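To: Priltley users list
Subject: Re: Gripper drops on see-through parts, false "held" state

Hello all, and thanks to whoever moderates this for letting my first message through so quickly. I had meant to write a short answer and it has grown, so get yourself a coffee.

Earlier on this list it was written:

> We sort returned phone cases with a Priltley arm and the stock
> two-finger gripper. Colored cases are fine. With clear ones the
> arm closes, reports "held", travels to the bin and opens over it
> with nothing in the fingers. No fault is raised. Has anyone seen
> this, and is it the camera or the fingers?

Yes, we have seen it, and I'm sorry to say that in our shop it was both. We had the very same trouble at the Plurko bench back in November, and it took us far too long to believe it because the log looked so healthy. We finally sat down and ran 1000 picks with a person watching every one. The log said all was well. The person watching had written down 311 empty trips, and 64 of those had ended with a case on the floor on the wrong side of the guard, where somebody could step on it (somebody did, and went down on one knee, and that was the day we stopped the cell).

What we found, in the order we found it:

The depth reading goes right through a clear back and gives you the table. So the arm thinks the part is lower than it is, or it picks up on the shine off the ribs and decides the edge is somewhere in the middle. Turning the overhead light down to 70 percent helped us more than any change in the software, though I would not call it a cure.

The "held" flag comes from motor current alone. If the fingertips pinch the rim by a hair, the current rises, the flag goes up, and then the case slips out on the first turn and the flag just stays there. Please don't trust it for anything to do with people's feet! We now check finger width again after the lift and once more before the bin, and the cell stops if the two readings don't agree.

We also went back to collecting grasps by hand with the Yupanqui tool, clear and solid cases lying on the same table, so the model gets to see plenty of both. The older Plolamis set we started from had hardly any clear parts in it, and I do wish I had looked before we built on top of it.

One thing I still can't explain is why cases with the camera opening toward the arm slip more than the ones turned the other way. If you have room in your schedule, try logging the direction and tell us what you get. I'm happy to share our stop logic with anyone who wants it, just write to me off list.

Warm wishes from the Plurko bench, and mind your step in the meantime. A clear case and a matte one as we lay them out for the hand tool:
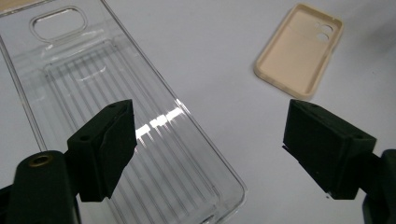

Reply from benchnotes:
Thank you for this, it saved me a week. I checked our logs and the "held" flag stays up here too, even after I pull the part out by hand. Does your second width check slow the cycle much? And please do send me the stop logic, I'd like to have it in before we let anyone back inside the guard.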